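About the Nodavcombe Manipulation Club

Nodavcombe School has run a robotics club since the old metalwork room was cleared. The Manipulation Club is its upper-school section. It deals with one subject: getting a pair of robot arms to pick up, move and put down ordinary objects. Members are in Years 10 to 13. No previous programming is required for entry in Year 10. Members who join later are expected to complete the Year 10 exercises in their own time before they book the cell.

The club meets after lessons in term time and has 15 places. The limit is set by bench space and by the booking system, under which each pair of members gets a fixed slot of 40 minutes at the cell. A waiting list is kept for each year group. Places are offered in September and are held for the full school year, provided the member keeps an up-to-date log.

What we work on

The current project is called Bondero. It is a study of how two arms share a small table when the task is to load and unload a dish. The dish, the objects and the table covering stay the same from one term to the next, so that a log written by one year group can be compared with a log written by the next. Members may propose changes to the object set, but these take effect only at the start of a school year.

The objects are chosen for awkward shapes. Play food suits the purpose: it is cheap, easy to replace, and comes in a wide range of outlines. Thin objects are included as well, and coins have a section of the task list to themselves. A flat disc inside a dish with a raised rim gives the fingers very little to hold, and the approach angle matters far more than it does for a sphere. Tasks that place one object on top of another come later in the list, after a member has passed the single-object tasks.

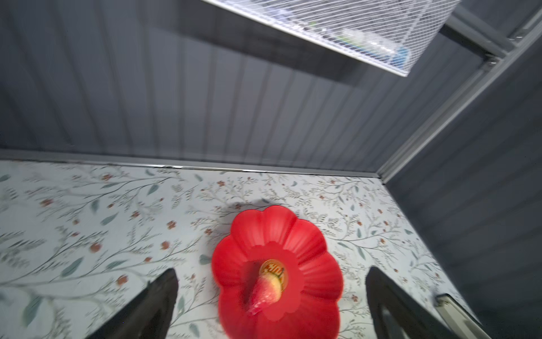 Coin and strawberry in the dish, from the wrist camera.

Wrist views are used mainly for the last part of an approach. They show the fingertips and the target together, which makes it possible to judge whether the fingers are centred before they close. They are poor at showing where the other arm is. For that reason every run is recorded from a fixed position as well, and both recordings are reviewed before a run is marked.

A run is marked on four points: whether the named object was grasped, whether it was placed in the named position, whether anything else was disturbed, and whether either arm entered the other's half of the table without a request. Partial marks are not given. Early in the project they were, and the result was that two markers could watch the same recording and disagree by a wide margin. The present scheme is cruder and gives the same answer each time.

The cell

The cell is an enclosure of aluminium rail with dark ribbed panels on the walls. Two arms are mounted on the near side of the table, one to the left and one to the right. Baskets on the rails hold small items between tasks. The table has a printed covering with a leaf pattern, which was a deliberate choice. Plain white was used in the first year, and the object detection written by that group performed well on it and badly on everything else. A patterned background is harder for the software and closer to what would be found on a kitchen table.

The dish has a scalloped rim. Members who have only worked with the round practice bowl should expect to rewrite their release position, as the gaps between the lobes change the height at which an object can safely be let go.

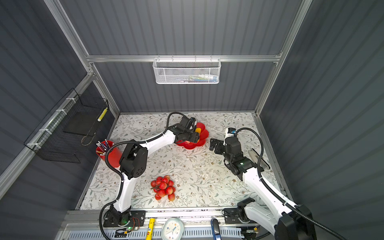 Work with both arms is introduced in the second term. Until then a member drives one arm and the other stays parked. The usual difficulty is timing. Each arm can complete its part alone, but when the two programs are run together one of them tends to reach the dish while the other is still over it. The club's standard answer is a simple request and release rule: an arm asks for the space above the dish, waits until it is granted, and gives it up on leaving. The rule is slow. Members are encouraged to write a faster one, and must show that it survives 200 consecutive runs in simulation before it is loaded on the cell.

Software is written in Python. The shared library, known as Salinas after the bench where it was first written, handles joint limits, gripper commands, camera capture and logging. Members do not edit Salinas directly. Corrections are submitted as a written note with a test attached, and are merged at half-term if the test passes on the cell. The library had 534 tests at the last merge. Any member who breaks a test is responsible for mending it or withdrawing the change.

How a session runs

The pair on the cell starts with the checks on the laminated card: rails clear, cables free to move, emergency stop pressed and released, both grippers opened and closed once. The starting layout is then set from the task sheet. One member operates and the other keeps the log. They change over halfway through the slot.

The remaining members work at the benches on simulation, marking or repairs. Bench work is recorded in the same log as cell work and carries equal weight when the end-of-year grades are decided. Several of the most useful parts of Salinas were written by members who preferred the bench and seldom booked the cell.

Layouts are graded from A to F. Grade A has one object on the table and an empty dish. By Grade D the dish already has several items in it, others remain on the table, and the program must find free space before it releases anything. Grade F adds a change to the layout after the run has started.

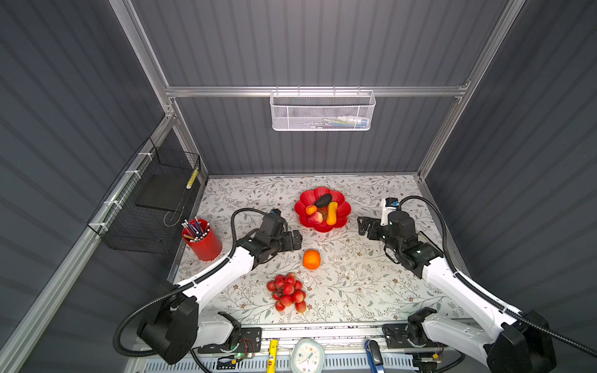 Long objects cause the most trouble at Grade D and above. A round fruit will usually settle wherever it is dropped, whereas a long one takes up the middle of the dish and can rest against the rim. The better programs move the long object first and fill in afterwards. Members are asked to write down the order they intend to use before the run, and to note any departure from it.

Failed runs are kept. The archive is sorted by type of failure, using the headings missed grasp, slip, collision, wrong object and timeout. New members spend their first two sessions reading it. Deleting a recording requires the agreement of the teacher in charge, and so far this has been given only for files that would not open.

Safety

Hands stay outside the enclosure while the arms are powered. Objects are reset only when both arms are parked and the stop has been pressed. Long hair is tied back and lanyards are removed. A member who reaches into the cell with the arms live loses the rest of the slot, and a second occurrence leads to a term on bench work only. The rule applies equally to staff and visitors.

Competition and assessment

The club enters the Ernisska Two-Arm Challenge each year. Teams are given a task list in advance and an object set on the morning, and must complete as many tasks as they can with no manual correction. Selection for the team is by log and by marked runs, in equal measure. Year 13 members may instead use their Bondero work as the basis of an extended project, subject to the school's normal rules on shared code. The parts written by the candidate must be identified line by line.

Parents sometimes ask whether the club leads to a qualification. It does not carry one of its own. The log is the member's property on leaving and may be shown at interview.

Joining

Applications for the coming year open on 1 August 2024. The form asks for year group, any regular commitments after lessons, and a short description of something the applicant has taken apart or repaired. Software experience may be mentioned but is not scored. Applicants are told the outcome in the first full week of the autumn term.

Equipment costs are met by the school. Members provide a bound A4 notebook for the log; loose-leaf folders are not accepted. Donations of play fruit and vegetables are welcome at reception, provided they are clean, rigid and small enough to fit in one hand. Soft toys and items containing batteries cannot be used.

Visits to the cell can be arranged through the school office. Visitors under 11 must be accompanied by an adult.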